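Acta de la reunión del equipo de preparación de pedidos, Fledus, nave de Lanodthorpe
3 de febrero de 2020
Asistentes: Shabnam Mirani, Hoi-yan Ng, Hauwa Oyewole, Li-hua Hung y yo, Shu-fen Tse, que tomo nota otra vez (¡la próxima le toca a Hauwa!).

Empezamos tarde porque la sala estaba ocupada. Se aprueba el acta anterior, con una corrección: los turnos que cambian en julio son 2, no tres.

Brazo para el puesto de herramientas. Li-hua nos puso al día con la simulación, que va por la prueba 329. Ahora trabaja con el gancho de mango marrón, y ella quiere seguir con esa pieza antes de pasar a otra. Yo pregunté, un poco pesada, lo reconozco, quién va a revisar los fallos, y quedamos en que lo hará el turno de mañana.

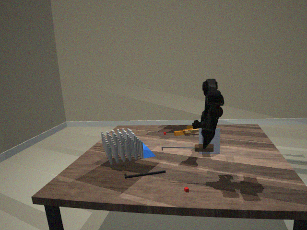 Hoi-yan insistió en que eso son horas, y que a día de hoy no figuran en ningún cuadrante. Calcula unas 33 al mes. Shabnam se lleva el tema a dirección y pide que nadie firme cambios de puesto hasta tener respuesta por escrito.

Hauwa contó que en el almacén de Gasser la gente pasó de coger piezas a vigilar pantallas y que acabó con la vista hecha polvo. Pedimos rotación desde el primer día, y pausas. En esto, unanimidad total.

Formación. El curso de Grolell tiene 76 páginas de manual, ¡y todas en inglés! Li-hua hará un resumen en español.

Ruegos y preguntas: la máquina de café sigue sin dar cambio.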